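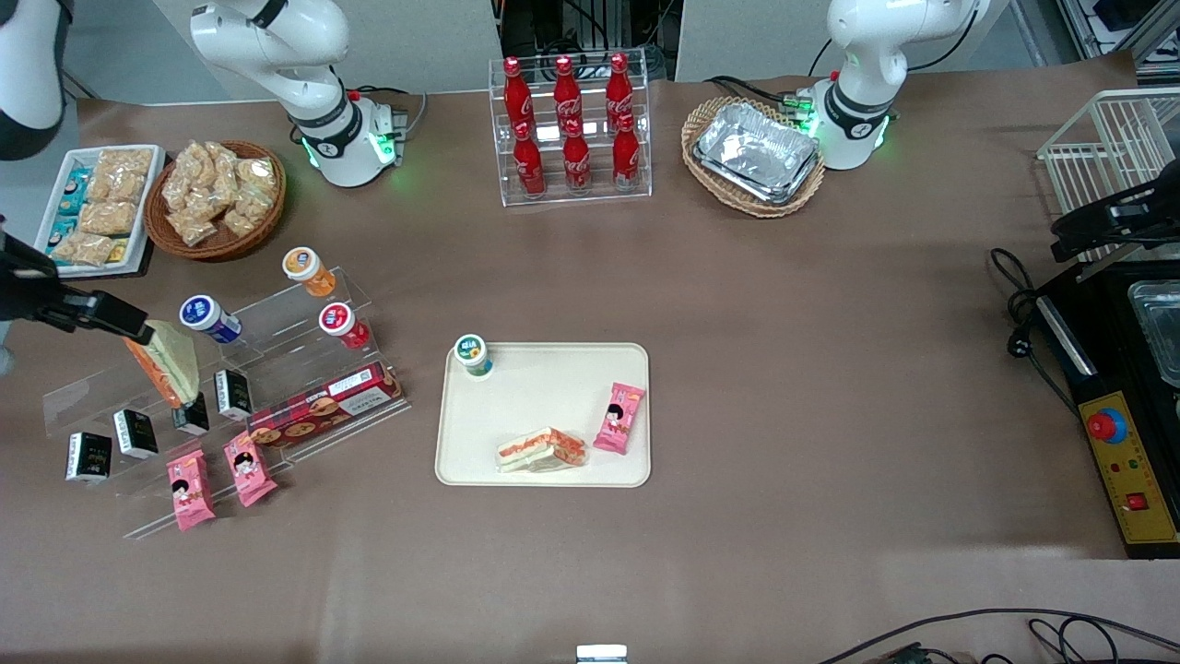

Facilities > Cell Safety > Inspections > Two-Arm Snack Cell

Follow-up inspection after gripper fault, August
Inspected by: Humaira Chaudhry
Cell lead: Mohsin Bajwa
Reason: left arm failed to release on command and pulled against the tray. Protective stop at cycle 242 of 1000. No injury.

1. Emergency stop reachable from operator side
PASS. Red button on the yellow panel, nothing stacked in front of it.

2. Emergency stop halts both arms
FAIL on first test. Right arm stopped, left arm finished its move. Irfan found a loose conductor in the stop circuit and reseated it. Repeated 59 times with no further failure. Keep open until the connector is replaced.

3. Base indicator lights working
PASS, both arms. Green.

4. Gripper release, left arm
FAIL. Jaw sticks when closed fully. Crumbs and a strip of torn film in the slide. Cleaned, still slow. Replacement ordered from Clasham.

5. Gripper release, right arm
PASS. Tested with wrapped sandwiches and drink bottles.

6. Cables clear of arm travel
FAIL. Black cables and a plug on the table paper beside the appliance. Route behind the table and clip down. Same comment as last inspection.

7. Table covering flat
PASS. Brown paper is smooth.

8. Stock stable on stands
COMMENT. One small bottle on its side on the stepped stand. Stand it up before restart.

9. Fault log saved
PASS. Britta Kröger has the copy.

Left arm locked out until items 2 and 4 are closed. Right arm may run alone at reduced speed. Items 2 and 6 to Irfan Dogar, item 4 to Mohsin. Reinspect both grippers at 3000 cycles.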